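Workshop Basics, Handout 2: Sorting the Bench

Hi everybody, and welcome back! Last time we got through safety glasses and sweeping up, so today I want to talk about bins, which I realize is not what anyone signed up for. Stick with me – I love this stuff.

I started caring about it when I was working out of the old Prultlow building. We had 65 drawers and not one of them was labeled, and I spent most of my first August there hunting for hex keys. So when we moved over to Evgate I made myself a rule: everything that's out on the table at the end of the day goes into one open bin first, and gets sorted from there.

Sheet metal is my favorite for this. It scuffs and it gets dusty, but you can wipe it out with a rag and it's good to go again. I also like sides that slope outward (you can reach in without banging your knuckles), and a divider is handy if you want a narrow section at the back for the odd bits. Put some cardboard under it so it doesn't scratch the tabletop, and clamp it down if it likes to wander.
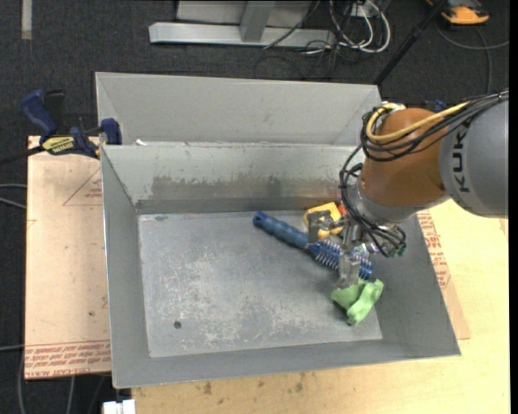
Now, how to sort. Pull the soft things first. Rags and cloths hide small parts, so shake each one out over the bin before it goes in the laundry bag. Then hand tools, grips all facing the same way in the drawer. If a tool has a hole in the end of its handle, hang it up! Small parts come last, and those go in the Kassa trays by the sink. Anything that's half plastic and half metal goes in tray 6, even if you think you know better – I lost that argument with myself years ago.

For next time, please read the Seven chapter on storage (the short one, skip the part about pegboard) and clear one messy surface at home. Write me half a page on what you found and where it ended up. Sketches are fine, and so is bad handwriting.

Trays get relabeled after class, so stay if you can spare a few minutes. Bring a marker.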